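An afternoon at the Drolow open day 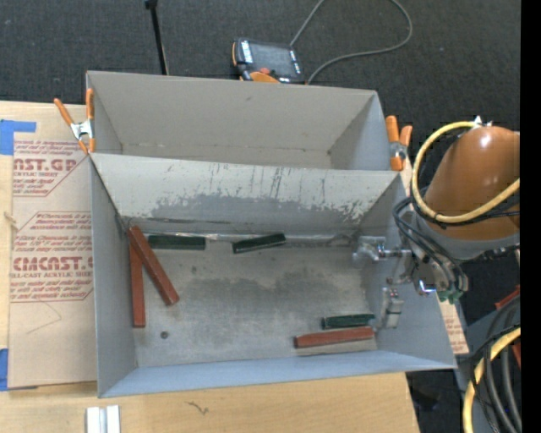
Red and green blocks in the front half of a scuffed metal bin.

I'd been meaning to go to the Drolow open day for years and always managed to be away that weekend. This March I finally made it, with my friend Yaa Annan (who drove, bless her) and a flask of tea we never opened.

Drolow is an old mill building on three floors, let out to small makers. You pay on the door, get a paper map and wander. We started at the top, at Devadiga, a bookbinding workshop run by Shobha Kaimal. She let us fold and sew a tiny notebook each and was very kind about mine, which came out a bit wonky. She has 219 rolls of patterned paper up there, all listed in a ledger, and I could happily have gone home with half of them. I bought two sheets, one with herons on, and then worried all day about creasing them.

The weavers on the middle floor were lovely too, but it was packed and terribly warm, so we didn't stop long. I do wish they'd open a window! The talk on natural dyes started late and I couldn't hear much from the back, though Yaa got a seat and says the bit on onion skins was good.

Lunch was at the Casska café by the yard. Leek and potato soup, £8 with bread, and the bread was still warm. Get there before noon if you want a table.

Parking is on the far side of the canal, so wear proper shoes, the towpath was all mud. Yaa wants to do the spring bookbinding course, Tuesday evenings, and I've said I'll go if she drives.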